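Search stories
Enter keyword
Go

The Kaltside Bus

The last bus to Kaltside left Orbridge at four minutes past nine, and in December it was usually empty by Heywood. She had driven it for two winters. The heater worked on the driver's side only and the back door had to be pushed.

At Heywood a man got on with a door under his arm. It was a cupboard door, painted green, with the hinges still attached. He paid his fare and sat in the front seat with the door across his knees.

"Moving?" she said.

"My mother's house. It's sold. They're taking the kitchen out tomorrow."

She pulled away. The road climbed past the quarry and there was sleet in the headlights. He said the house was number 42, the one with the low wall, and she said she knew it. She had gone past it every night.

"She wrote on the inside of this," he said. "When things were bought. What they cost. The cooker's on here. The dog's on here."

He turned the door over, but she had the bend by the chapel to think about and didn't look.

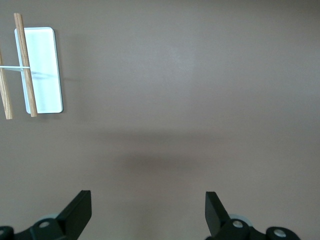

A white plate with rounded corners.

He had wanted the plates as well, he said, but his sister had got there first and taken the lot to Tarora. She had left him one. He had wrapped it in a towel and then forgotten it on the draining board, and when he went back for it the key was already with the agent.

"You could ring them," she said.

"I could."

They passed the reservoir. A gate had blown open and she slowed down in case there were sheep in the road. There weren't any.

"What did the dog cost?" she said.

He held the door up to the light over the stairs. It took him a while to find the place.

"Four pounds," he said. "And then it says, too much."

At Kaltside he got off by the shut post office and thanked her. The wind took hold of the door and he had to walk sideways to keep it. She waited with the lights on until he was round the corner, then wrote the time on her sheet and turned the bus.

On the way back through Heywood there was a lamp on upstairs at the house with the low wall. She looked at it for as long as the road allowed.

Posted 10th May

More stories
Salt for the Step
The Tarora Letters
A Room Above the Chemist
Low Water
Her Brother's Coat

Contact | Submissions | © Orbridge Story Pages | Back to top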